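Project report: Sonley, an original character webcomic
Heather Whitcombe

Sonley began as a side character in an older story I dropped after 17 pages. For this project I gave her a comic of her own, 22 pages in black and white, set in a harbour town called Hedari.

I redrew her design before starting. The old coat had too many buckles and took ages to ink, so it went. Her brother Hoani kept his scar but lost the hat.

Pages 1 to 9 were pencilled on paper and scanned. The rest was drawn on a tablet. The line weight changes at page 10 and I did not have time to fix it. Lettering was done last, which was a mistake, as several speech bubbles cover hands or faces.

The first chapter went online on Sep 4, 2021 and had 331 readers by October. 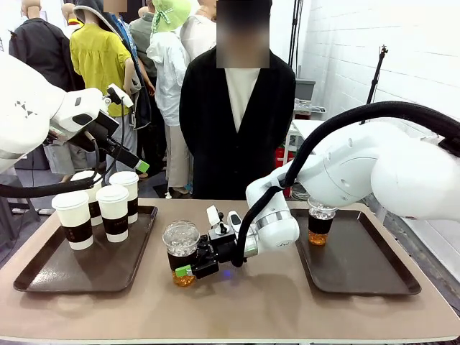 Ashton Doolan wrote that Hoani was easier to follow than Sonley, and that her reason for leaving Hedari should come before page 12. I have moved that conversation to page 6 in the revised version.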